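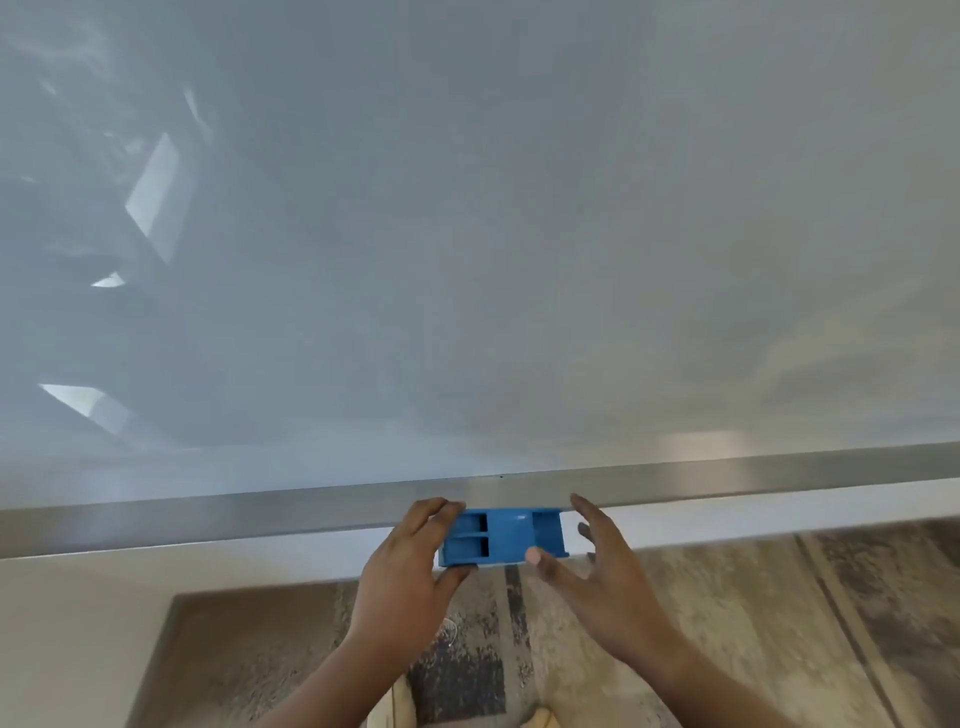
Fadwa said to stop using tape. She had read my last post, where I complained about losing my marks every time I lined up a bracket, and she wrote that blue tape on a glossy door peels at the worst moment and you end up drilling where the tape was ten minutes ago. Hold the thing against the metal edge by hand, she said, press hard, and mark it with a pencil before you let go.

So I have done it her way for the last two evenings and she is right. I have to press harder than I thought. The bracket is plastic and the trim is smooth, and it slides if I get lazy with one hand.

For anyone new to this, I am putting the white gloss fronts on the storage wall in the back room. I bought them from Grostwood in July, secondhand, out of a kitchen showroom that was closing. They came with the aluminum trim already on and no brackets at all. The blue ones are from Skondley and they came in a bag with no instructions. I paid 73 dollars for enough to do the whole wall, with a few left over for mistakes. I have already used one of the extras.

The main trouble is gloss. It shows every fingerprint, and it reflects the windows, so when I look up at the edge in the afternoon I lose track of the line I am trying to follow. After six in the evening it is much easier. I wipe the panel down with a damp cloth before I start and again when I am done, and in between I try not to look at it.

I tried a spirit level first. It was no use, the floor in that room drops toward the outside wall and always has. What I do now is measure from the end of the trim. The bracket starts 200 millimeters in, both ends, and I check the two against each other with a stick I cut to length. The stick is better than the tape measure because I can't misread it.

Ayman asked if the plastic will hold up. I don't know. The doors lift upward, and the stays take most of the weight — the bracket only has to keep the edge from wandering. If they crack by spring I will switch to metal ones and write that up too.

Two fronts are left. One has a chip on a corner that I knew about when I bought it, and it is going at the far end behind the coat rack. The other is fine but I am short on screws, the 16 mm ones, and the hardware store only had 20s, which come out the other side. Asmaa has a jar of odd screws she says I can go through.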